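Mondthorpe Knots and Cordage Word List

A plain text list of 3166 names for knots, hitches, ropes and the things people shout while holding them. Collected by Wubit Workneh and Kwesi Zakaria, who began in February and expected to be done by March.

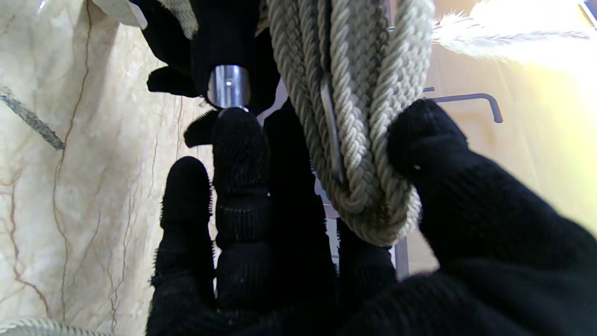
What's in it

One entry per line: name, region, earliest source. The oldest printed source we trust is a 1947 chandler's catalog. Older claims exist -- mostly in pubs.

Spelling has been left alone. If a sailor wrote "bowlin" and meant it, it stays "bowlin."
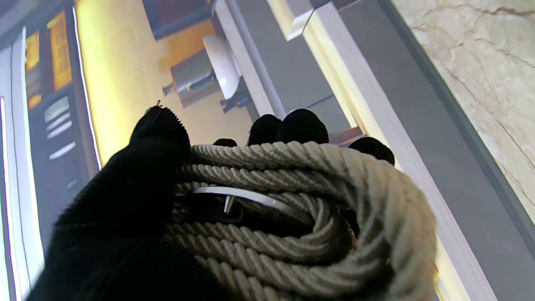
A coil of three-strand rope.

Known problems

The Denix import added 700 entries, many of them the same knot under a new hat. Bontu Tekleab is merging them and would like fewer emails on the subject. The region field says "coast" far too often. Whose coast, the sources don't say.

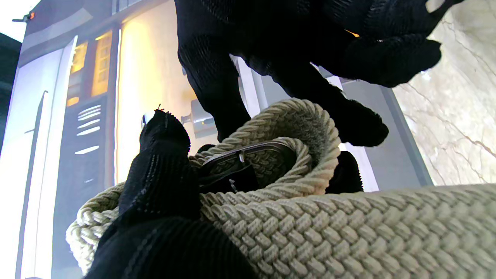
Duplicates get a shared ID once merged, so please match on the ID and leave the names alone. Version 2 will split "coast" into real places, if Markos Zervas ever gives back the atlas.

License

Free to use with credit. Corrections welcome, arguments over the granny knot less so.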